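How to Read Breaking News About a Hostage Case Without Getting Lost

By Fidelina Guzmán

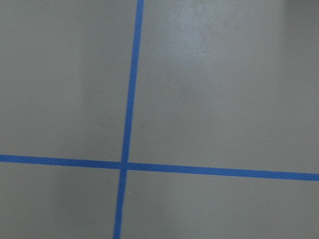
Blue tape crossing on a gray surface.

I spent a good many years on the overnight desk at a small wire service called Okel, and the stories that kept me awake afterward were almost always the ones about people being held somewhere far from home. Friends still call me when one of these breaks (usually before breakfast, bless them) and ask what they should believe. So I've finally written down what I tell them, and you're welcome to print it and stick it on the fridge.

Step 1. Find out who said it first

Most of the reports you see in the first hour are the same report. One agency puts out three sentences, and by lunchtime it has been copied, trimmed and translated all over the place. Look for the words "according to" or "citing" and follow them back as far as you can. If site A cites site B, and site B cites a wire, go and read the wire. I once traced 40 versions of a story back to a single line from a stringer in Vakulenko, and she had put "unconfirmed" right in the middle of it. The word had dropped out by the second copy!

Step 2. Mark the careful words

Take a pencil, or just copy the text into a blank page, and mark every "alleged," "reportedly," "claimed" and "believed to be." Reporters don't put those in for decoration. "A group claimed" means you know what the group said and nothing more. "Officials confirmed" is stronger, but do check which officials, and whether they're named.

Step 3. Leave the video alone

I feel strongly about this one. If a group has put out footage, you do not need to watch it to understand the news, and you certainly don't need to pass it along. The people who made it want it seen. A decent news outlet will describe what matters in a sentence or two. If it turns up in your feed, scroll past, report it, and maybe go into your settings and turn off autoplay while you're thinking of it. That goes double if there are children who borrow your phone.

Step 4. Write down the times

Open a note and put the time beside each new fact as you come across it. It sounds fussy, I know, but early reports get corrected, and the corrections travel slowly. When we covered the aid workers taken on the Kumow road, the first number of people missing was 200. That turned out to be everyone on the payroll, including the ones safe at home. By evening it was four. Anybody who had stopped reading at noon carried the wrong number around for weeks.

Step 5. Be slow with names

Families are sometimes told very late, and sometimes a government asks editors to hold a name back while talks are going on. If you see a name on social media that no newsroom is using, please don't repeat it. My old editor, Mehwish Awan, kept a card taped to her monitor that read "Would his mother hear it from us?" and I still think of it.

Step 6. Look at the map

Spend five minutes finding the place. Skukutley, to take one from my own files, is a town and also a district, and the two are a half day's drive apart. A good half of the angry letters we got that September came from readers who had the wrong one.

Step 7. Come back the next day

The second-day story is nearly always the better one. Somebody has slept, somebody has made the phone calls, and the statements have been read all the way through. If you can only read one piece, read that one, and give it your full attention with a cup of something warm.

If you'd like to practice, pick an older story that has already been settled and work through it from the first bulletin to the last. Keep your notes in one place so you can compare them with the final account, and start with something short.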